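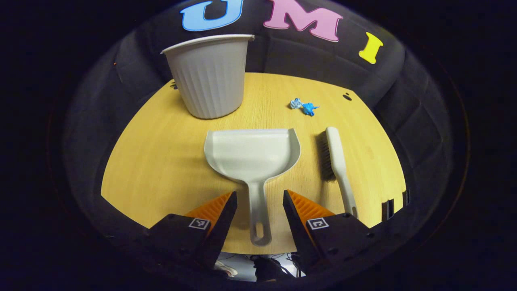 *The table, the grey padding and the foam letters*

**Ticket 38: hum on both microphones, small room, Evholm**
Opened by: Eimear Nic Aodha
Status: fixed, leaving open until the spare cable arrives

**9 June 2023, morning**

Low steady hum on both channels. It's there with the faders down and the headphones make it very plain. Put the free spectrum viewer on it and got a lovely tall spike at 50 Hz with smaller ones marching up above it, so it's mains getting in somewhere. I do love a fault that shows up this clearly!

Kit: Brekix two-channel interface, two dynamic mics, the old laptop, powered monitors, Fokent dimmer on the lights.

**What I tried first**

- Swapped the mics over. No change.
- Swapped the mic cables for the two from the Rafferty box. No change (and one of those crackles, now has red tape on it).
- Lights off at the dimmer. The buzzy top end dropped a good bit, but the hum stayed put.
- Low cut on, set to 80 Hz. Sounds better and fixes nothing. Turned it off again so I could hear what I was doing.

**Laptop supply**

Pulled the laptop charger out and ran on battery. Hum gone! Plugged it back in, hum back. Did that four times because it was so satisfying.

The monitors were on the wall socket by the door and the laptop was on the extension from the corridor, so the earth was going the long way round through the audio leads. Moved everything on to one strip from the wall socket. With the charger in, the hum is now down where I can only find it with the gain at full.

Please don't anybody "fix" this in future by taking the earth off a plug. I know it's an old trick and I know it works, but it isn't safe.

**Afternoon**

Recorded 90 minutes with the charger in and listened back to bits from all the way through. Clean apart from a faint buzz whenever the dimmer is at half. Full on or fully off is fine, so I've put a note on the switch.

Also found the left monitor lead was an unbalanced one. Balanced replacement ordered in the longer length, as the present one runs right alongside the mains strip for most of its way.

**Still to do**

- [x] Everything on one strip
- [x] Label the strip
- [ ] Fit new monitor lead, route it away from the mains
- [ ] Ask Fokent if there's a quieter dimmer that fits the same box
- [ ] Re-solder the red tape cable or bin it

Same hum was logged in March and closed as "went away". Linking the two tickets. I'd bet the laptop was on battery that day.

Eimear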